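Community › Newsletter › Kitchen and Tea Table

News Diary Lettings Noticeboard Contact

February
By the newsletter editor

Mugs, mats and a few words about the drips

I promised last time that I would get round to the subject of the tea table, and as several of you have been kind enough to stop me in the corridor at Stokwood and remind me, I had better keep my word. It has been a long, damp winter and I think we have all drunk more tea than is strictly good for us, so it seems a fitting month to talk about what we drink it out of and what we put it down on.

First, the mugs. The old white china ones did us proud for years, but there were chips in most of them by the autumn and handles had started coming off in the washing-up bowl, which gave one or two people a nasty surprise. We have been changing over bit by bit to the steel-lined camping sort, and I must say I have been completely won over. They are pleasant to hold, they don't mind being dropped, and a cup of tea poured at the start of a long meeting is still worth drinking when you finally get back to it. The sage green seems to be everybody's favourite – I had rather hoped for a nice cheerful red, but I was outvoted and I have come round to it. It is a restful sort of colour, and it looks very well with the steel rim.

A word on washing them. Please don't use the scouring pads on the inside, however brown it has gone. A spoonful of bicarbonate of soda and some hot water, left for 30 minutes while you get on with something else, will shift nearly all of it, and a soft brush does the rest. Rinse well, and stand them upside down on the rack with the handles all pointing the same way (I know, I know, but it does mean you can pick one up without knocking its neighbour on to the floor). If you find a mug at the back of the cupboard with something growing in it, do the decent thing and wash it, even if it wasn't you.

Now, the mats. The white table tops show every ring and every splash, and we spent far too long last year rubbing at them with one thing after another. A big dark mat over the top saves a great deal of bother. It will pick up fine scratches, as anything shiny does, and if you catch it under the lights you will see every drop of water and every smear, but I would sooner wipe those off a mat than off the table itself. A damp cloth first and then a dry one is all it needs. Please do use the dry one! A mat left to dry by itself goes spotty, and then somebody has to start all over again. The cloths live in the second drawer down, and there is a bag on the back of the door for the ones that want a wash.

We put 100 pounds aside for the tea table this year and there is a little of it left, so if anyone feels strongly about teaspoons, which continue to vanish at a rate I can't explain, please put a note in the suggestions box. I would also be very glad to hear from anyone who has a good way of getting tea stains out of a cotton tea towel. My mother swore by lemon juice and a sunny line, but we are a bit short of sun at present.

Lastly, the hot water is switched on at 10 each morning and takes a while to get going, so do be patient with it, and please don't fill the urn past the line. There are ginger biscuits in the tall tin and plain ones in the short tin. The kettle is there for anyone who can't wait.

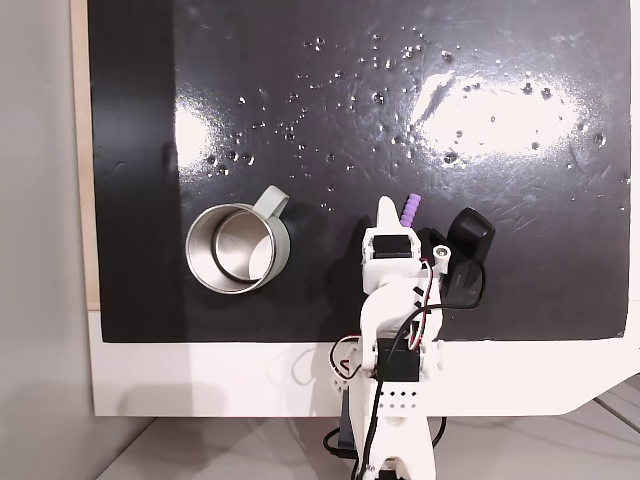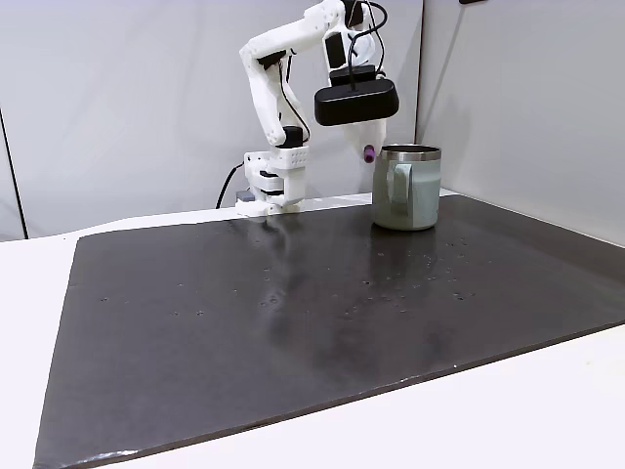
A green mug with a steel rim on the dark mat, in both pictures.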